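3.2 Unpaired socks and the household inventory

The Codlow survey asked 209 households to keep a laundry diary for 30 days. Each household noted the number of washes, the items in each wash, and any item put away without its pair. Diaries were returned by 200 households, and 13 of these were set aside as incomplete. Socks were the items most often recorded as missing a pair, in line with the earlier work of Jakubowski on shared flats. White garments raised a further difficulty, as many respondents entered socks, vests and underwear on a single line (see Figure 4).

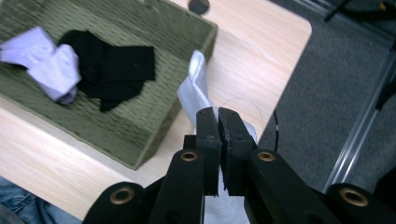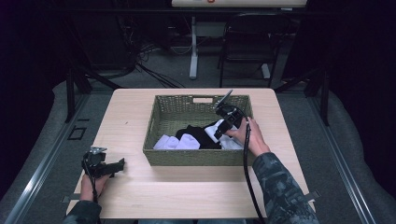 Figure 4. Small items of household laundry: a white sock above a light wooden table (first image); white and black items in a woven basket (second image).

Hosoda has argued that an unpaired sock should be counted as lost only after two further washes. We follow this rule here. Under it, the share of lost items falls in every household type, and most sharply in homes with children under five. The Noreo diaries, which used a weekly form, do not allow the same test. Differences between the two towns should therefore be read with care, and are taken up again in Section 5 together with the question of storage.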